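Incidente de Pevville (célula Medrano)

El incidente de Pevville fue una serie de fallos de agarre y de liberación ocurridos en una célula robótica de dos brazos del taller que la empresa Vulent mantenía en Pevville. La célula, conocida como Medrano, se usaba para ensayar la recogida de vajilla ligera sobre una mesa y su depósito en un recipiente. El episodio terminó con una colisión entre los dos brazos, sin heridos, y llevó a la retirada de una versión del programa de control. En la bibliografía interna aparece también como «fallo de liberación retenida» o, por el nombre del informe que lo describió, «caso Alstead».

Índice
1 Antecedentes
2 Descripción de la célula
3 Desarrollo del incidente
4 Investigación
5 Causas
6 Medidas correctivas
7 Discusión posterior
8 Véase también

Antecedentes

La manipulación de vajilla desechable se considera un problema incómodo para las pinzas paralelas. Las piezas pesan muy poco, se deforman con facilidad y apenas ofrecen resistencia al cierre de los dedos, de modo que la corriente del motor, que en muchas pinzas pequeñas es la única medida indirecta de la fuerza, cambia poco entre un agarre correcto y un cierre en vacío. Los cubiertos añaden la dificultad de la orientación: un tenedor tomado por el cuello queda firme, pero el mismo tenedor tomado por el extremo del mango gira en cuanto se levanta.

El taller de Pevville trabajaba con esta clase de objetos desde el inicio del proyecto. La ingeniera responsable, Clementina Mendes, había fijado como tarea de referencia el despeje de una mesa con piezas de varios tamaños. Una tanda completa constaba de 100 ciclos, y cada ciclo comprendía la aproximación, el cierre, el traslado, la apertura y la retirada del brazo. 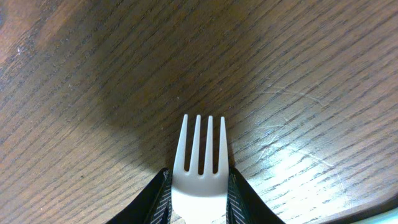
El cierre se daba por bueno cuando la apertura medida entre los dedos dejaba de disminuir antes de llegar al tope mecánico. Este criterio funcionaba bien con tazones y vasos. Con piezas delgadas el margen era estrecho, y en la versión 16 del programa se redujo todavía más para evitar que los cubiertos se contaran como agarres fallidos. El cambio se documentó como un ajuste menor y no se sometió a una nueva evaluación de riesgos.

Descripción de la célula

La célula Medrano estaba formada por dos brazos de mesa enfrentados a una misma superficie de madera y montados sobre un raíl común. Cada brazo terminaba en una pinza de dos dedos. Las cámaras de muñeca servían para la aproximación final, y una vista más elevada cubría el conjunto de la mesa.

Los dos brazos compartían una zona central de trabajo. Para evitar que entraran en ella a la vez, el programa usaba un testigo de exclusión: el brazo que lo tenía podía cruzar al centro y el otro debía esperar en su lado. El testigo se devolvía al terminar la maniobra de apertura, en el momento en que el controlador daba la pieza por soltada. No existía ninguna comprobación independiente de la posición de los brazos, salvo el límite de par de cada articulación.

La parada de emergencia era un pulsador de seta situado en el puesto del operador. Cortaba la alimentación de los motores de ambos brazos, lo que hacía que estos cayeran por su propio peso si estaban extendidos. Por esa razón el personal tendía a usar la pausa por programa y dejaba la seta para casos graves, costumbre que el informe calificó después de inadecuada.

El recipiente de depósito era de plástico transparente. Se había elegido por su tamaño y por su disponibilidad, y las primeras pruebas de percepción se hicieron ya con él. Varios operadores habían señalado que la profundidad calculada sobre sus paredes era inestable y que los reflejos desplazaban el borde estimado de un ciclo a otro. La corrección adoptada consistió en fijar a mano la altura del fondo.
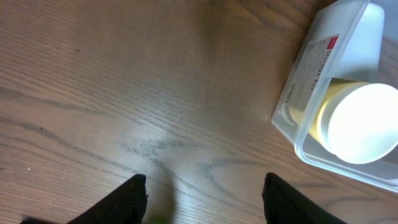
Desarrollo del incidente

El incidente se produjo en agosto, durante una tanda vespertina atendida por Siyabonga Magagula. Según el registro, los primeros ciclos transcurrieron sin anomalías. En el ciclo 31 el brazo derecho cerró sobre un cubierto, lo trasladó y ejecutó la apertura, pero la pieza quedó adherida a la almohadilla estriada de uno de los dedos. El controlador comprobó que los dedos se habían separado y dio la liberación por completada.

El brazo volvió a su posición de espera con el cubierto colgando. En el ciclo siguiente intentó recoger otra pieza, y el cubierto retenido se interpuso entre los dedos. La apertura medida coincidía con la de un agarre válido, de modo que el sistema registró una recogida que no había tenido lugar. La secuencia se repitió varias veces. El operador observó que el recuento de la pantalla no correspondía a lo que había en la mesa y pulsó la pausa por programa.

La pausa se solicitó a mitad de una apertura. En la versión 16 esa instrucción detenía la trayectoria del brazo derecho, pero dejaba en marcha el temporizador de la pinza, fijado en 900 milisegundos. Al vencer el plazo, el controlador devolvió el testigo de exclusión aunque el brazo derecho seguía en la zona central. El brazo izquierdo, que había recibido la pausa como una simple espera, tomó el testigo y avanzó hacia el recipiente.

Los dos antebrazos chocaron sobre el centro de la mesa. El límite de par del brazo izquierdo actuó después del contacto, y Magagula accionó entonces la seta. Los daños consistieron en un dedo de pinza doblado, un conector arrancado y una pieza de la muñeca derecha con holgura. El operador se encontraba fuera del alcance de ambos brazos.

Investigación

La investigación fue encargada a Elmarie Kruger, que redactó el informe Alstead. El equipo conservó los registros de articulación, la corriente de las pinzas y las secuencias de las cámaras, y repitió la tanda con los brazos a velocidad reducida y con una pantalla rígida entre la mesa y el puesto del operador.

En las repeticiones se estudiaron por separado dos situaciones. La primera fue la retención de piezas ligeras en los dedos. La segunda fue la aproximación a vasos depositados en el recipiente, donde la altura fijada a mano producía un descenso excesivo cuando el vaso estaba de pie y un cierre al aire cuando estaba tumbado. En este segundo caso no hubo colisión, pero el controlador volvió a registrar agarres inexistentes, lo que confirmó que el error no dependía de un solo tipo de objeto.

También se comprobó que los datos de profundidad se degradaban en las zonas con brillo directo de las luminarias. El informe lo consideró un factor contribuyente de segundo orden: una medida de profundidad correcta no habría impedido la devolución prematura del testigo.

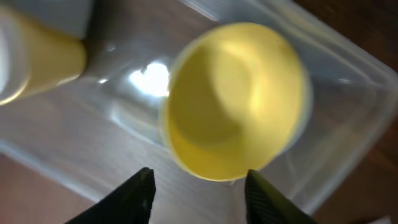

Mbali Coetzee discrepó de esa valoración en una nota adjunta al informe. A su juicio, los fallos de percepción habían acostumbrado al personal a tratar los recuentos erróneos como algo normal, y esa costumbre retrasó la intervención más que cualquier defecto del temporizador. «Cuando la pantalla se equivoca a diario, deja de ser una alarma», escribió, y pidió que el factor se elevara al primer orden. Kruger mantuvo la clasificación original, aunque incorporó la nota íntegra como anexo.

Causas

El informe Alstead señaló como causa inmediata la devolución del testigo de exclusión con el brazo derecho todavía en la zona compartida. Como causas subyacentes recogió las siguientes:

El testigo se liberaba por tiempo y no por posición confirmada.
La pausa por programa actuaba de forma distinta sobre cada brazo.
La apertura de los dedos se aceptaba como prueba de que la pieza se había soltado.
La reducción del margen de cierre en la versión 16 se aprobó sin revisión de seguridad.
El procedimiento escrito no indicaba cuándo debía usarse la parada de emergencia.

La adherencia de piezas a las almohadillas se atribuyó a una combinación de carga electrostática y suciedad en las estrías. El equipo no logró separar el peso de cada factor, y la cuestión quedó abierta.

Medidas correctivas

Vulent retiró la versión 16 y restableció la anterior mientras se preparaba una nueva. En ella el testigo solo se devuelve cuando los codificadores sitúan al brazo fuera de la zona central, y la pausa detiene los dos brazos y todos los temporizadores. Tras cada apertura se añadió una comprobación visual con la cámara de muñeca. Si la comprobación no es concluyente, el ciclo se interrumpe y requiere la confirmación del operador.

El procedimiento de trabajo pasó a exigir la limpieza de las almohadillas antes de cada tanda. Se prohibió además retirar a mano una pieza atascada con los motores alimentados, práctica que no intervino en el incidente pero que apareció durante las entrevistas. La altura fija del fondo se sustituyó por una medida tomada al comienzo de cada tanda.

Las pruebas de validación reprodujeron la disposición habitual de la mesa, con el recipiente en el centro y piezas pendientes en el lado derecho. Se introdujeron pausas en distintos puntos del ciclo, incluida la apertura de la pinza, y se verificó en cada caso que el brazo contrario permaneciera en su lado.

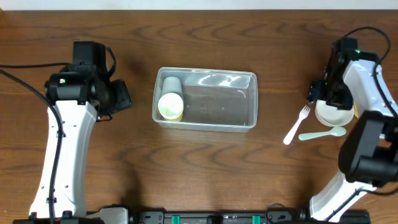 Mesa de trabajo con los dos brazos, el recipiente transparente y la vajilla.

Discusión posterior

El caso se ha utilizado en la formación interna de Vulent como muestra de un enclavamiento dependiente del tiempo. Trinity Alcantara, que revisó el procedimiento de la célula, sostuvo que el testigo por programa debía considerarse una ayuda a la coordinación y nunca una función de seguridad, y propuso un supervisor separado con acceso directo a los codificadores. La propuesta se aceptó para las células nuevas. En Medrano no llegó a instalarse por falta de espacio en el armario de control.

Otra línea de discusión se refiere a la parada de emergencia. El informe recomendó estudiar frenos en las articulaciones del hombro, para que el corte de alimentación no provocara la caída de los brazos. El estudio se limitó a una prueba con resortes de compensación, cuyo resultado no se incorporó a la documentación de la célula.

Véase también

Enclavamiento de seguridad
Parada de emergencia
Pinza paralela
Exclusión mutua
Detección de colisiones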